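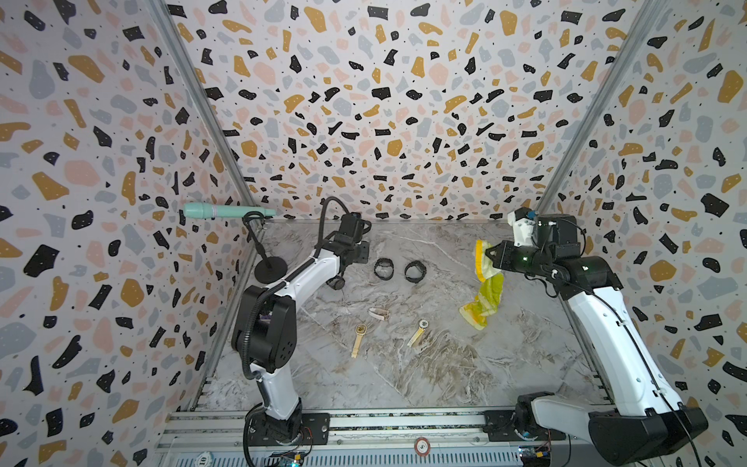
¿Qué cambia para la persona que trabaja en el puesto cuando se instala la célula de dos brazos?

Cambia sobre todo el orden de su turno. Antes, la operaria repetía la misma operación en todas las piezas. Ahora prepara la mesa, pone en marcha el ciclo, revisa el resultado y decide sobre las piezas que el sistema aparta. El puesto conserva a su titular y también su horario.

4. Reparto de tareas en el puesto Dosari

4.1 Antes de empezar el turno

1. Compruebe que la célula está en pausa. La palabra PAUSA debe ser visible en la pantalla.
2. Limpie la superficie de trabajo con un paño seco.
3. Coloque los objetos del lote dentro del alcance de los dos brazos. No hace falta alinearlos.
4. Escriba su nombre y el número de lote en la hoja del puesto.
5. Salga de la zona de movimiento y pulse Inicio.

Nota: El primer ciclo después de una parada larga se hace siempre a velocidad reducida. Esto es normal y no se debe avisar a mantenimiento.

PRECAUCIÓN: No introduzca las manos mientras un brazo se mueve, tampoco para recoger un objeto caído. Pulse primero Pausa y espere 11 segundos.

4.2 Durante el turno

6. Quede cerca del puesto durante los primeros 30 minutos. Después puede atender otra mesa de la misma sala.
7. Si una pinza suelta un objeto blando, por ejemplo una toalla, pulse Pausa y vuelva a colocarlo extendido.
8. Si aparece el código 316, la pinza no ha cerrado completamente. Anote la hora y llame a Apolinar Quezada, de mantenimiento.
9. Cada 1000 ciclos la célula se detiene y pide revisar los cables de los brazos. Esta revisión la hace solo el personal formado.

4.3 Cambio de persona

10. La persona que sale explica a la que entra las paradas del turno. Las dos firman la hoja.
11. La contraseña es personal. Dayana Beltrán la entrega el lunes al terminar la formación.

Nota: Las paradas que pide el operario no se cuentan en su evaluación. Si tiene duda sobre este punto, consulte a Consuelo Magaña antes de firmar la hoja.

Continúe con el apartado 5, Limpieza de las pinzas.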